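3장. 사무용 의자 조립 후 설정과 좌석 조절

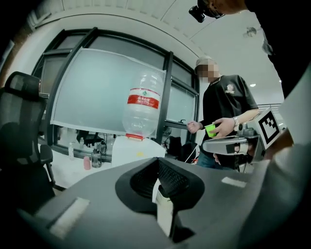

글 Womoren 제품 문서팀 | 적용 제품: Dantas 메시 의자 전 모델 | 10월 개정판

이 장은 조립을 마친 Dantas 의자를 사용자의 몸과 책상에 맞추는 절차를 다룹니다. 조립 순서는 2장을, 바퀴와 가스 실린더 교체는 5장을 참고하십시오. 아래 순서대로 조절하면 앞 단계에서 맞춘 값이 뒤 단계에서 틀어지는 일이 적습니다.

3.1 시작하기 전에

평평한 바닥에서 작업하십시오. 카펫 위에서는 좌판 높이가 실제보다 낮게 느껴질 수 있으므로, 평소 의자를 쓰는 자리에서 조절하는 것이 좋습니다. 신발도 평소 근무할 때 신는 것을 신습니다.

조립 직후라면 좌판 아래 볼트 6개가 모두 끝까지 조여져 있는지 확인합니다. 조립할 때 가조임만 해 둔 볼트가 남아 있으면 등판을 기울일 때 소리가 나고 나사산이 상할 수 있습니다. 동봉된 육각 렌치를 사용하고 전동 드라이버는 사용하지 마십시오.

주의: 가스 실린더를 분해하거나 열을 가하지 마십시오. 실린더 내부는 고압 상태입니다.

주의: 이 제품의 최대 허용 하중은 108kg입니다. 팔걸이나 머리 받침에 체중을 싣지 마십시오.

3.2 좌판 높이

1. 의자에 앉아 엉덩이를 좌판 뒤쪽까지 밀어 넣습니다.
2. 오른쪽 아래 레버를 위로 당깁니다. 높이려면 체중을 살짝 들고, 낮추려면 앉은 채로 당깁니다.
3. 발바닥 전체가 바닥에 닿고 무릎이 직각에 가까워지면 레버를 놓습니다.
4. 허벅지 앞쪽과 좌판 끝 사이에 손을 넣어 봅니다. 손이 들어가지 않을 만큼 눌리면 높이를 한 번 더 낮춥니다.

참고: 책상이 높아서 의자를 함께 높여야 하는 경우에는 발 받침을 사용하십시오. 별매품 Bakance 발 받침은 높이를 2단으로 바꿀 수 있습니다.

3.3 좌판 깊이

1. 좌판 왼쪽 앞의 손잡이를 바깥쪽으로 당긴 상태로 유지합니다.
2. 몸을 앞뒤로 움직여 좌판을 밀거나 당깁니다.
3. 무릎 안쪽과 좌판 앞 끝 사이에 손가락 두세 개가 들어가는 위치에서 손잡이를 놓습니다.
4. 좌판을 앞뒤로 흔들어 잠겼는지 확인합니다. 딸깍 소리가 나지 않았다면 조금씩 움직여 가까운 고정 위치에 맞춥니다.

키가 작은 사용자는 좌판을 가장 뒤로 민 상태에서 시작하는 편이 빠릅니다. 좌판이 너무 깊으면 등이 등판에서 떨어지고, 허리 받침을 조절해도 효과가 거의 없습니다.

3.4 허리 받침

허리 받침은 메시 등판 뒤쪽의 레일을 따라 움직입니다. 앉은 채로 양손을 뒤로 돌려 양쪽 손잡이를 동시에 잡고 올리거나 내립니다. 한쪽만 잡고 힘을 주면 받침이 비스듬히 걸릴 수 있습니다.

1. 받침을 가장 아래로 내립니다.
2. 한 칸씩 올리면서 허리의 오목한 부분에 닿는 위치를 찾습니다.
3. 등판에 기대어 잠시 앉아 봅니다. 한 점만 강하게 눌리면 한 칸 내립니다.

참고: 새 메시는 처음 몇 주 동안 다소 단단합니다. 사용하면서 장력이 안정되므로 한 달쯤 지나 허리 받침을 다시 맞추십시오.

3.5 팔걸이

팔걸이 높이는 바깥쪽 버튼을 누른 채로 조절합니다. 어깨에 힘을 빼고 팔을 늘어뜨린 다음 팔꿈치를 굽혔을 때 팔걸이가 가볍게 닿는 정도가 알맞습니다. 어깨가 올라가면 너무 높은 것입니다.

좌우 높이는 눈금을 보고 같은 값으로 맞춥니다. 팔걸이가 책상 상판에 부딪히는 경우에는 팔걸이를 한 칸 낮추거나 안쪽으로 돌려 사용하십시오. 상판 모서리에 반복해서 부딪히면 패드가 찢어지며, 이 경우는 무상 보증에 포함되지 않습니다.

3.6 머리 받침

머리 받침은 업무 중에 계속 머리를 대고 있기 위한 부품이 아닙니다. 뒤로 기대어 쉬거나 통화할 때 목을 받쳐 줍니다.

1. 등판에 완전히 기댑니다.
2. 양손으로 받침 양쪽 끝을 잡고 위아래로 움직여 뒷머리 아래쪽에 맞춥니다.
3. 각도를 앞으로 조금 기울여 목과의 간격을 줄입니다.
4. 똑바로 앉았을 때 받침이 머리를 앞으로 밀면 각도를 뒤로 되돌립니다.

3.7 기울임과 장력

왼쪽 레버를 안으로 밀면 등판이 고정되고, 바깥으로 당기면 풀립니다. 고정을 풀 때는 등을 등판에 대고 있어야 합니다. 등을 뗀 채 레버를 당기면 등판이 빠르게 앞으로 돌아와 몸에 부딪힐 수 있습니다.

장력은 좌판 아래 둥근 손잡이로 조절합니다. 시계 방향으로 돌리면 단단해지고 반대 방향으로 돌리면 부드러워집니다. 발끝으로 바닥을 밀지 않아도 천천히 뒤로 기울고, 힘을 빼면 자연스럽게 돌아오는 정도로 맞춥니다. 손잡이가 뻑뻑할 때는 일어나서 돌리십시오.

3.8 책상과 화면 위치

의자 조절이 끝나면 책상 쪽을 확인합니다. Dralla 높이 조절 책상을 함께 사용하는 경우에는 의자를 먼저 맞춘 뒤 상판을 팔꿈치 높이로 내리고 그 값을 1번 버튼에 저장합니다. 가장 낮은 위치에서 상판 아래 여유 공간이 부족하면 서랍을 옆 칸으로 옮겨 다는 것이 좋습니다.

화면은 팔을 뻗었을 때 손끝이 닿는 거리에 두고, 위쪽 테두리가 눈높이와 같거나 조금 낮게 오도록 합니다. 다초점 안경을 쓰는 사용자는 이보다 더 낮춰야 턱을 들지 않고 볼 수 있습니다.

3.9 점검과 청소

볼트는 석 달마다 다시 조입니다. 메시는 진공청소기의 솔 노즐로 먼지를 빨아들인 다음 물기를 꼭 짠 천으로 닦습니다. 알코올이나 표백 성분이 든 세제는 메시를 약하게 만듭니다. 바퀴에 감긴 머리카락은 바퀴를 뽑아 핀셋으로 제거하고, 다시 끼울 때는 끝까지 눌러 넣습니다.

3.10 자주 생기는 증상

앉아 있는 동안 좌판이 서서히 내려감: 실린더 교체가 필요합니다. 5장을 참고하십시오.

레버를 당겨도 좌판이 올라오지 않음: 의자에서 완전히 일어나 다시 당깁니다. 그래도 같으면 레버 끝이 실린더 버튼 위에 놓여 있는지 확인합니다.

기울일 때 삐걱거림: 좌판 아래 볼트를 조인 뒤 다시 확인합니다. 소리가 계속되면 제품 번호와 함께 고객지원으로 문의하십시오. 부품 재고가 있으면 접수 후 약 84시간 안에 발송합니다.

제품 번호는 좌판 밑면의 스티커에 적혀 있습니다.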